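**Thread: Kitchen bench colour for a north-facing room - talk me out of brown?**

**wattle_and_daub**

Hello all, long-time reader and only occasional poster, so please be gentle with me. We're finally doing the kitchen in our old place in Jandell after 21 years of saying "next summer", and I've got stuck on the benches. My husband would happily have white everything. I grew up in a house with a big dark brown bench that my nan rolled scones on, and I can't seem to let go of the idea.

The room faces north, so it gets lovely sun until mid-afternoon. Cupboards will be a sort of buttermilk, floor is old hardwood, and we're keeping the green tiles behind the stove (not up for debate, sorry!). We've been quoted $2,398 for the tops alone, cut and delivered, so I'd like to get it right the first time.

Would a dark, mottled brown be cosy or would it be gloomy? And does anyone regret going dark?

---

**Bennani46**

Cosy, cosy, cosy! We put in a very dark brown bench in March and I still pat it when I walk past. With buttermilk cupboards it'll look like toast and butter, and who doesn't want that in a kitchen? My only word of warning is flour. If you bake (and it sounds as though you come from scone people) you'll see every speck of it. I don't mind a bit, but my sister wipes it down before she's even taken her coat off.

---

**plain_jandell_dave**

Going to be the grump here. I had dark benches in my last house and I'd never do it again. Crumbs, water marks, the ring from every single cup of tea. White shows the Vegemite, sure, but you wipe it and it's gone. Dark shows you the wipe marks as well. You've got beautiful light in there by the sound of it and I'd hate to see you soak it all up with a brown bench.

If it were me I'd go pale and get my brown from the floor.

---

**Bennani46**

Dave, was yours glossy though? I reckon that makes all the difference. Mine's got a dull finish and I don't get the wipe marks you're talking about.

---

**plain_jandell_dave**

Fair question. It was glossy, yes, and plain black, no pattern in it. I'll grant you that's about the worst of the lot. I still say pale.

---

**L. Kabbaj**

Good evening everyone. Lahcen here - I fitted kitchens for a good part of my working life before my knees asked me to stop, so I'll put in a few thoughts and you may take or leave them.

Dave and Bennani are both right, I think, and talking about different benches. A plain dark top is a hard thing to live with. One with some movement in it, veins and blotches and little flecks, is far more forgiving. It's the same with carpet, as any mother of small boys will tell you. The colour I'd steer you to is on the olive side of brown, with the veining kept faint, and it would be kind to those green tiles of yours too.

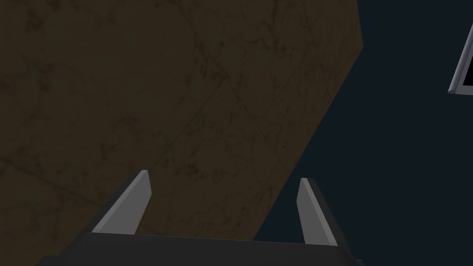
### A few things I'd do before paying any deposit

1. Ask for the biggest sample they'll lend you. A piece the size of a biscuit tells you nothing about a pattern like that.
2. Lay it flat at bench height. People prop samples against the wall and then wonder why the colour changes once it's fitted.
3. Look at it at 7 am with the lights on, and again after tea. Your sunny hours will look after themselves.
4. Put the buttermilk door right up against it. Creamy paint can turn quite yellow beside brown, and better to find out now.
5. Make a cup of tea on it. Spill a little!

If it's a top with joins, ask where they'll fall and have it drawn on the plan. I once had to tell a very nice lady that hers ran straight through the spot where she kneaded her bread, and I've never forgotten her face.

---

**wattle_and_daub**

Lahcen, what a generous reply, thank you! I went straight out to the kitchen and had a look at my sample and yes, it's leaning against the toaster. It's lying down now.

The olive idea hadn't crossed my mind at all. I'd been looking at reddish browns because that's how I remember Nan's, but next to the tiles they do go a bit Christmas.

---

**magpie_mo**

Can I ask who the quote was from? We used Gulenov for ours and they were lovely, but slow, and we washed up in the laundry tub for weeks longer than promised. My neighbour went with Orkex and was in and out quick smart, though she had to ring twice about a chipped corner.

---

**wattle_and_daub**

It's from Gulenov, Mo, so I'll give the laundry tub a scrub! They've said they can lend me 2 large samples at a time, and I'm picking up the olive one and a pale one (that's for you, Dave, and for my husband, who has asked me to pass on his thanks for your support).

---

**plain_jandell_dave**

Good man. Tell him to hold the line.

I will say, if she's really set on it, the olive one with a dull finish is the only dark bench I'd put up with. Don't quote me on it.

---

**Bennani46**

Quoting you on it, Dave!

Please come back with how the scones look on both of them. And if you've still got your nan's recipe I don't think anyone would mind it going up in the baking section.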